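3.2 Why I gave up on asking people about yellow

I should say up front that I didn't set out to write a section on color words. The plan for this study was to look at how folks in Fluvville describe everyday objects to a friend who can't see them (over the phone, mostly), and I thought color would be the easy part. You say "yellow," your friend thinks of something yellow, and everybody moves on. I even told my co-worker Ngọc Tăng that we could code all the color answers in one Friday afternoon. We were still at it in March!

The trouble started with our first pass through the transcripts. We had 746 usable descriptions, and I'd guessed that people would lean on the plain basic words: red, yellow, white, black, gray. They did, but they also kept fixing them. A speaker would say "yellow" and then, half a breath later, "well, lemon yellow" or "like a school bus, kind of." I started calling these repairs, a word I've borrowed loosely from people who study conversation, and I ended up with a lot more of them than I had columns for in my spreadsheet.

What surprised me most was where the repairs landed. Bright, strong colors got repaired all the time. Grays and whites almost never did. One man spent most of a minute sorting out the yellow of a mixing bowl and then covered the counter, the stove, and the wall behind it with a single "gray." I played that clip for Ngọc Tăng, who laughed and said that's how her whole family talks (they have a strong word for every fruit and no patience at all for furniture).

My own hunch is that speakers treat neutral colors as background. They name them so the listener has somewhere to put the interesting thing, and then they go back to the interesting thing. I don't want to push this too far. A gray coat is still a coat somebody chose, and when the coat was the thing being described, the grays did get more careful. We had "charcoal," "ash," and, my favorite, "dishwater." 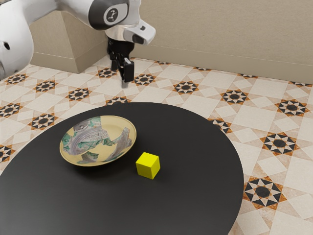
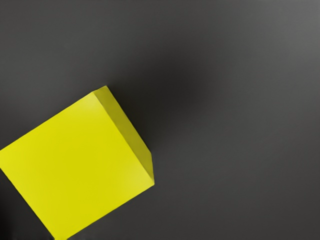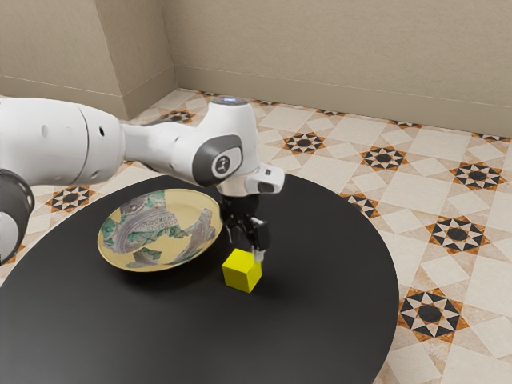 Figure 2. Computer-rendered views with mostly neutral colors (first and third) and with one strong color on dark gray (second).

Size matters too, though less than I expected. I figured a small spot of color would get a quick word and a big patch would get a long one. In our Fluvville data it went both ways, and when I split the descriptions by how long the speaker had been talking, the pattern went soft and I stopped trusting it. I've left those counts out of the main table. If you want them, they're in the appendix, along with my grumpy notes.

Then there's the question of who is listening. We ran a smaller round in Stuten, where 19 speakers described the same things twice, once to a close friend and once to a stranger. With friends, people reached for shared stuff: "the color of your mom's old car," "Vondov green" (that one is from the paint on the Vondov ferry, and every single speaker over fifty seemed to know it). With strangers they went back to the basic words and piled on "light" and "dark." So the friend version is often shorter and, to me as an outsider, close to useless. I had to ask what Vondov green was. I've now been shown, on three separate walks, and I would still call it blue.

I did wonder whether the repairs were just nerves, people filling air because a recorder was running. To check, I went back to some 900 minutes of warm-up chat from before the tasks began, where nobody had been asked to describe anything. Colors came up less, of course, but when a strong one did come up, it still tended to get fixed. A woman talking about her cat's collar went through orange, "not orange," and "pumpkin, but older" before she got back to the cat.

For the rest of the paper, then, I count a repaired color word as one description, with the last word as the answer. Ngọc Tăng thinks the first word should count, and her version of the coding is the one used in Section 3.4.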